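Ostivau: immigration policy tracker, data card

Version 4, released 2021-10-01

Ostivau is an open collection of state and local measures that touch immigrants' daily lives: driver's licenses, in-state tuition, work permits, legal aid funding, and so on. Federal policy gets the headlines, but so much happens in statehouses and city halls, and we're really excited to have it all in one searchable place!

What's inside

One row per measure. Each row has a short title, the level of government, the current status, the date of the last recorded vote, and a plain-language summary you can read without a law degree. This release holds 82 measures from 20 states, and nearly 6 of every ten summaries have been rewritten since version 3 — they read so much better now.

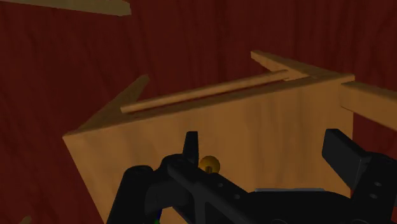 Rendered wooden structure against a dark red wood-grained background.

Where it comes from

Bill texts and vote records come from public legislative sites. City measures come from council minutes, which vary wildly in quality (some are a joy, some are scans of scans). The cleaning scripts are in the Redason folder, and you can rerun the whole thing from scratch with one command.

How status is coded

proposed: introduced, no floor vote yet
passed: cleared the final vote, not yet in effect
active: in effect on the release date
blocked: stopped by a court, fully or in part
repealed: withdrawn or replaced

A measure that is partly blocked keeps the blocked code, with the details in the notes column. Please read the notes! There is great stuff in there.

Known gaps

Executive orders by governors are only covered from April onward. County measures are thin. Spanish summaries exist for the tuition and license rows and we'd love help with the rest.
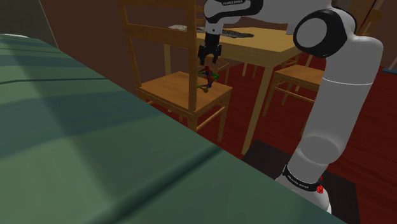 Nitora wrote in the issue tracker that a single blocked code hides too much: a tuition law with one paused clause is a very different thing from a law that never took effect, and anyone charting the data will lump them together. Fair point, and a good one. The next version will split the code in two, and the old column will stay so that existing charts keep working.

Using the data

Free to reuse with credit to Ostivau. Files are plain CSV, UTF-8, comma separated. If you build a map, a class project or a newsletter on top of it, open an issue and show us — we love seeing those.

Corrections go in the tracker too, with a link to the bill text or the minutes.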